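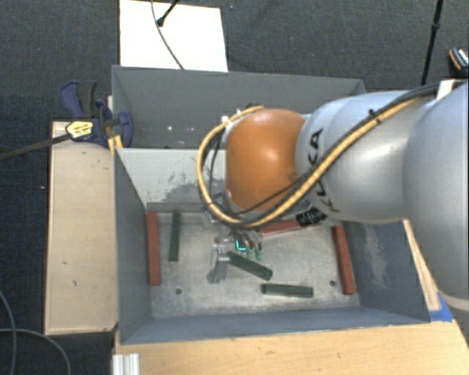
I finally finished the old variety series I had been picking through since November, the one where Afia Amissah played the landlady in every sketch that needed a landlady. My father loved her and I never understood why when I was a kid. She had a way of crossing a stage with one arm held straight out in front of her, like that big KUKA reaching over its metal bin, and the rest of her would catch up a second later. He used to do the walk in our kitchen. I had forgotten that until the third or fourth episode, when she came through the door with her arm out to collect the rent and I heard myself laugh the way he did.

There were 84 episodes and I think I saw all but two. The copies are not good. Somebody taped them off a station in Wendel and the sound drops out in the musical numbers, which I mostly skipped anyway. The songs have not aged well. The sketches have, or at least hers have.

What I like about her is that she listens. A lot of comics from that time are waiting for their turn, and you can see them counting in their heads. Amissah looks at the other person the whole time. In the boarding house sketch the tenant gives her a long excuse about a sick aunt in Honel, and she doesn't do anything for close to a minute except get a little more tired. Then she says, "And how is the rent feeling?" It isn't much of a joke on paper. The audience goes on laughing so long that the tenant has to turn his back to them.

She only made one movie that I know of, a mystery called The Kamel Letters. She plays a bookkeeper who figures out the whole thing and gets killed before she can tell the detective. I saw it at a revival house that held 775 people and there were maybe a dozen of us. She is in it for 20 minutes and after that I didn't care who did it. The detective was played by a man with a very good hat.

She quit while the show was still doing well. In the only long interview I could find, she says she was tired of wigs. She went home, taught drama at a high school, and turned down the reunion special. I respect that, though I would have watched the special.

I still need the two episodes I missed. One is the Christmas show from the second season and the other has the sketch where she tries to return a piano. If you have either of them on tape, leave a comment. I'll pay for the postage.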